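4. Rangement et entretien du kit Drelis

1. Couper l'alimentation, attendre 2 minutes. Débrancher le câble – côté mur d'abord.
2. Essuyer les pièces au chiffon sec. Pas d'alcool, pas de solvent.
3. Poser la boîte à plat, ouvrir les deux loquets, retirer le couvercle.

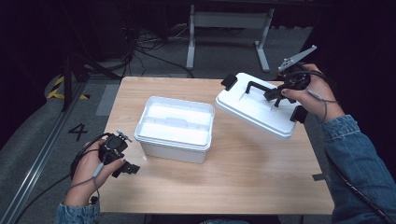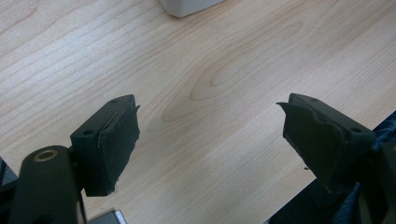
Étape 3 : plan de travail en bois clair.

4. Ranger la notice en dernier, pliée. Ne pas forcer sur le couvercle.

Attention : garder hors de portée des enfants, petites pièces.

Note – pièce manquante ? Écrire à Flor Zapata, service Naltar, en indiquant la réf. 2472. Réponse sous 7 jours ouvrés normalment.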